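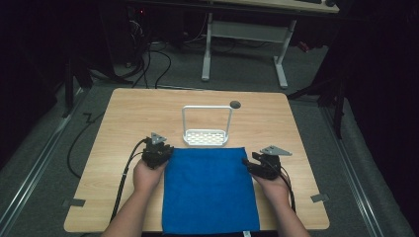 Cahier d'atelier, teinture et apprêts
Avril 2022

Reprise des essais de relargage de fibres sur textiles d'essuyage. Le protocole Dascombe de l'an dernier donnait des écarts trop grands entre deux passages du même échantillon. Soupçon principal : le prélavage, fait à l'époque dans la petite machine, avec un résidu d'assouplissant dans le bac. Bac démonté et rincé ce matin.

Matière
Deux références en microfibre polyester/polyamide, bleues, fournies par Eria, et une éponge coton écrue de chez Gindis comme témoin. Les deux microfibres n'ont pas le même bord : surjet pour la première, coupe à chaud pour la seconde. Étiquettes laissées en place pendant le lavage, à découdre avant pesée. Noter la masse de l'étiquette à part, sinon le bilan ne ferme pas.

Conditionnement
Salle à hygrométrie régulée, une nuit à plat, sans pli. Le coton reprend nettement plus d'eau que le synthétique, donc pesée dans le quart d'heure qui suit la sortie, toujours dans le même ordre : coton, surjet, coupe à chaud.

Lavage
40 °C, lessive de référence sans azurant, pas d'assouplissant. 15 cycles prévus par échantillon. Filtre neuf sur l'évacuation à chaque cycle impair, filtre conservé sous sachet. Les filtres du cycle 7 sont à garder entiers pour la microscopie, ne pas les découper comme les autres.

Observations
Cycle 1 : filtre très chargé pour les trois références, rien d'anormal, c'est la poussière de confection. À exclure de la moyenne.
Cycle 3 : la coupe à chaud relargue moins que le surjet. Écart visible à l'œil sur le filtre, à confirmer à la balance.
Cycle 5 : filtre du coton colmaté avant la fin de la vidange. Débit chuté, l'eau est remontée dans le siphon. Valeur à écarter. Passer à la maille supérieure pour le témoin, quitte à perdre les fibres les plus courtes ; le signaler dans le tableau.

Absorption
Dépôt de 200 ml d'eau déminéralisée dans le plateau, échantillon posé à plat, retrait au bout d'une minute, égouttage vertical. Les microfibres neuves boivent mal au premier contact, la goutte perle. Après trois lavages le défaut a disparu. Probable reste d'ensimage. Poser la question à Eria avant d'écrire quoi que ce soit dans le rapport.

Abrasion
Martindale réservé pour la semaine prochaine. Arrêt à presque 3 000 frottements lors de l'essai à blanc, compteur bloqué, courroie à retendre. Le support feutre est à changer aussi, il marque au centre.

À faire
Refaire la tare de la balance, dérive constatée en fin de journée.
Commander des filtres (référence Bagheri, pas l'équivalent, dont le joint fuit).
Découdre les étiquettes des échantillons témoins non lavés.
Reporter les masses des cycles impairs dans le tableau commun, colonne « brut », sans correction d'humidité. La correction se fait ensuite, sur l'ensemble, quand la série de juillet sera disponible.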